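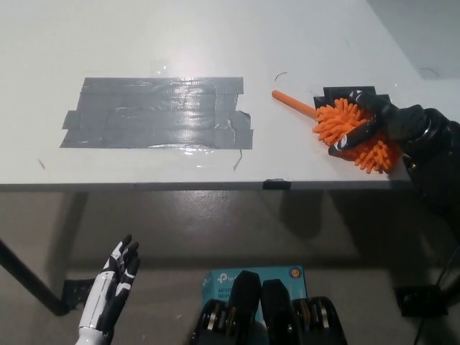

3.2 Cell layout and routine upkeep

The cell consists of one bimanual robot standing at the long edge of a white table on a concrete floor. Work is done on the table top only. The robot has two multi-fingered hands of different finish, one black and one white with black joint segments, and a head camera that looks down over the table edge. All recordings reported in Section 4 were made with the Cludo control stack, release 148, and the same calibration file.

The table top is treated as a part of the machine. A large patch of grey duct tape, laid in overlapping horizontal strips, covers an area on the left, and a flat black square pad is attached on the right (Figure 3). The pad marks the rest position of the tool, an orange spiky tool, brush-like, with a straight handle and a round head covered in soft spikes. In Figure 3 the black hand holds the tool by its head, over the pad, with the handle pointing away towards the tape. We refer to this as the head grasp. It was preferred to the handle grasp for the handover trials, as the soft spikes tolerate a few millimetres of error in finger closure.

Figure 3. The cell from the head camera, with the black hand in the head grasp and the white hand held upright at the left.

Tape was chosen over a fixed mat so that the surface could be renewed in a few minutes. It has two drawbacks. The edges lift, and the torn flaps at the right side of the patch can catch a fingertip during a low sweep. The tape is also glossy, and the overhead lights produce a bright streak across it which the segmentation step tends to read as an object. We mask this region by hand after each change of lighting. Matt tape was tried in November and gave a cleaner image, but it did not hold at the corners and was given up.

Upkeep follows a fixed order. Before each session the operator brings both arms to the home pose, checks the finger joints for play and runs the Flomine self-test, which closes and opens each hand ten times. The table is then wiped. Hairs and loose fibres matter more than their size suggests – against the white top they are dark and sharp, and the detector proposed grasps on them in the early trials. The pad is pressed down at all four corners and replaced if any corner lifts.

Finger calibration is repeated every 200 grasps, or sooner if the closing current on any finger drifts by more than five per cent. Over the 1010 grasps logged for this study, two unplanned stops were recorded. The first, at grasp 669, was traced to a worn tendon in the black hand. The finger was removed and refitted on the bench, and the hand was recalibrated before work went on. The second was a loose connector at the wrist, which was reseated and given a clip.

After any repair the camera-to-table transform is measured again, even where the arm itself has not been touched. Early in the project this step was left out twice, and both times the approach to the pad was off by nearly the width of a finger.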